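Old desktops get a second life at Pleditport repair night

If you've been meaning to do something about the dead computer in your closet, Thursday nights at the Furell building in Pleditport are for you. I went down for the first one of the season with a flashlight, two screwdrivers and a thermos of coffee, planning to stay an hour. I got home after ten with dust in my hair and a big grin on my face!

The idea is simple enough. People drop off desktops they've given up on, the rest of us open them up, and whatever can be saved goes into machines for families who need one for homework and job hunting. Whatever can't be saved gets taken apart and sorted for recycling.

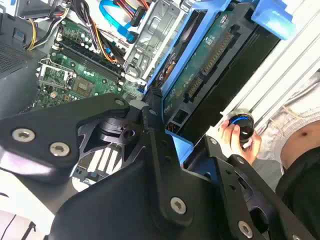
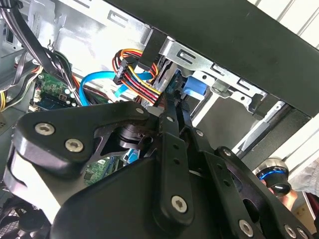 Inside an old desktop, with its green motherboard and a blue SATA cable.

I should say up front that I'm no expert. I learned most of what I know from a beige tower my uncle gave me in high school, which I took apart on the kitchen floor and put back together with four screws left over (it ran fine for years, so who knows what they were for). What I like about these older desktops is that you can still do that. The side comes off, there's room to get your hand in, and most of the parts come out with a clip or a screw. Try it with a new thin laptop and you'll be hunting for a special screwdriver before you even see the battery.

The collection drive has been running since the end of summer, and the tally on the whiteboard by the door stood at 200 desktops when I came in. A lot of those came from one place – Sydorenko, the accounting office on Water Street, which cleared out a storage room and sent the whole lot over in a rented truck. The rest arrived one at a time, from garages and basements and the trunks of cars. I brought one myself, and I'm a little embarrassed at how long it had been holding up a houseplant.

We had 37 people on opening night, way more than there were chairs. Some clearly do this for a living and some had never seen the inside of a computer. I sat with a retired bus driver and a couple of teenagers, and between us we worked out which memory sticks went with which boards, mostly by reading tiny labels out loud to each other. Slow going, but so satisfying when one slides in and both clips snap shut!

A word about processors, as I got a proper telling-off on this one. When a socket is open and empty, keep your fingers and your sleeves and everything else out of it. The contacts are tiny and they bend if you so much as look at them wrong, and straightening them is a job for someone with better eyes than mine. If you've got the little plastic cover that came with the board, put it back on. If you haven't, just go slow and don't rest your tools in there.

The other thing I learned is to leave the cables alone until you know where they go. My usual habit is to yank everything out and feel very productive, and then spend the next half hour wondering which plug belonged to which drive. The woman running our table had us put a bit of masking tape on each one and write on it first. It felt fussy for the first machine, and by the third I was a convert.

The finished computers will be set up with Nanameo, the free starter package the library already uses on its public machines, so anyone who's used those will feel right at home. The first batch of 15 is supposed to go out in December, with a keyboard, a mouse and a screen for each. Screens are the holdup right now. There are plenty of towers and not nearly enough monitors, so if you have a flat one that works and you can part with it, please bring it along. No tube monitors, though, they weigh a ton and there's nowhere to put them.

Money is tight as always. The bake sale and the jar on the front desk have brought in $1613 so far, and that has to cover new hard drives, thermal paste, canned air and more masking tape than you'd believe. The old drives are wiped before anything else happens to them, and if you'd rather pull yours and take it home, just say so when you drop off the computer and someone will do it while you wait.

Doors open at 6:30 p.m. and you can come and go as you like. Park behind the building, the front lot belongs to the dentist and they do tow. You don't need to bring anything, but a flashlight or a headlamp is a big help, the lights over the back tables being pretty dim. Kids are welcome with a grown-up. Wear something you don't mind getting dusty – I wore a black sweater, and it went home gray.

Drop-offs are taken at the side door during the same hours. Please don't leave machines on the step overnight, and take any discs out of the drive before you hand it over. I heard there's already a small stack of forgotten music CDs waiting on the shelf by the coffee maker, so if you're missing a favorite, have a look through them when you come in.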